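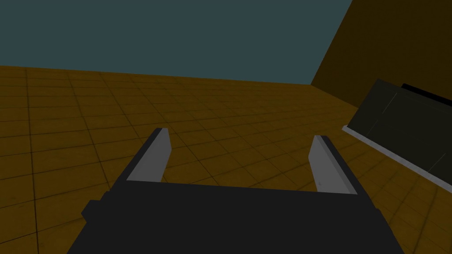 Oluwaseun Sani

Pharmacies in Mirthorpe and Atcombe will change the way they store and record travel vaccines from June, after a review of fridge logs found gaps in temperature monitoring at both sites.

The review, published on April 2, 2023 by the Ekpo Clinic Group, covered 3836 doses held over the previous winter. It looked at delivery notes, twice-daily fridge readings and the batch numbers entered on patient records. No patient was found to have received a dose outside its licensed storage range, but the reviewers could not confirm the full storage history of 31 doses. These have been withdrawn and destroyed.

Most vaccines supplied by the group must be kept between two and eight degrees Celsius. Freezing is a particular concern for products containing an aluminium adjuvant, as the particles clump together and the dose may lose strength. The damage cannot always be seen by looking at the vial, and warming it again does not reverse it. A brief rise in temperature is usually less serious, although the effect adds up over the life of the product and must be set against the maker's stability data.

According to the report, the gaps came from the way readings were taken. Staff at Atcombe wrote down the figure on the fridge door display, which gives the air temperature at one point, and reset the maximum and minimum values at the end of each shift. Where the reset was missed, the next reading covered an unknown period. At Mirthorpe the thermometer was read correctly, but the paper sheets for part of the winter had been filed without the fridge number. 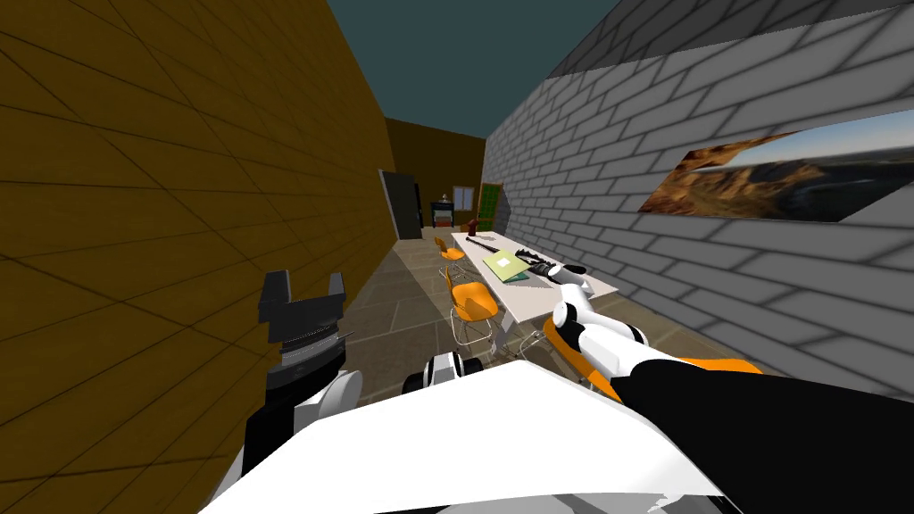
Under the new procedure each fridge will carry two independent probes, one in air and one in a buffered bottle on the middle shelf. The buffered probe follows the temperature of the liquid in the vials more closely and is less affected by the door being opened. Both will record at fixed intervals and send the readings to Musura, the stock system already used by the group for prescriptions. An alarm will sound if the buffered probe stays outside the permitted range for 20 minutes.

Doses affected by an alarm will be moved to a separate shelf, marked as not for use and kept cold until a pharmacist has checked the record against the stability data. The check may take up to two working days. Appointments falling in that time will be moved to the other site or rebooked.

Batch numbers will be scanned at the point of use – at present they are typed in by hand – and the system will refuse a batch that is under hold or past its expiry date. The manual log will be kept as a back-up in case of power or network failure.

Patients do not need to take any action. Those who had a travel vaccine at either pharmacy during the winter and would like to know the batch number can ask at the counter, with proof of identity. Opening hours are unchanged, and the yellow fever clinic continues at Mirthorpe only.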